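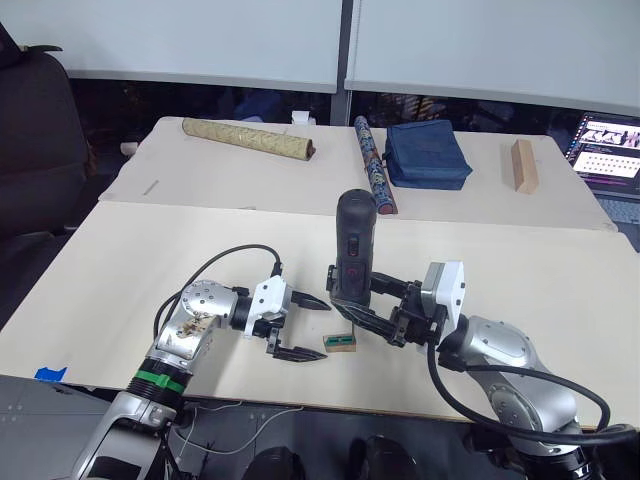 Brarkby Building, second floor
Fire door and exit walk-through, July 4, 2024
Inspected by Agnes Björklund with Rommel Bautista

Stair A door, closes and latches: OK
Stair B door, closes and latches: FAIL. Stops two inches short unless pushed. Closer arm needs adjusting. Same comment in January.
Exit signs lit: OK, all
Emergency lights, test button held: FAIL at the restrooms. Lamp went dim. Replace battery.
Extinguisher by the kitchenette: OK. Gauge in green, pin and seal in place.
Extinguisher by Room 31: tag missing. Wenceslao Manríquez to check the service log and get a new tag.
Corridor clear: NO. Boxes of Talebi copy paper stacked outside the supply closet. Moved while we were there - please don't put them back.
Door wedges: one found at Stair A, removed.
Pull stations visible and reachable: OK
Evacuation map: out of date. Still shows the old wall by Room 83. Thư Lý has the new drawing.
Sprinkler heads: OK except the storage room, where the top shelf is too close. Take the top row down.
Electrical panel, clear space in front: OK
Space heaters: none seen
Assembly point sign, Paltine Street lot: faded but readable. Reorder with the next batch.

Open items go to Angelica Evangelista. Stair B comes first - it should be fixed before anything else on this list.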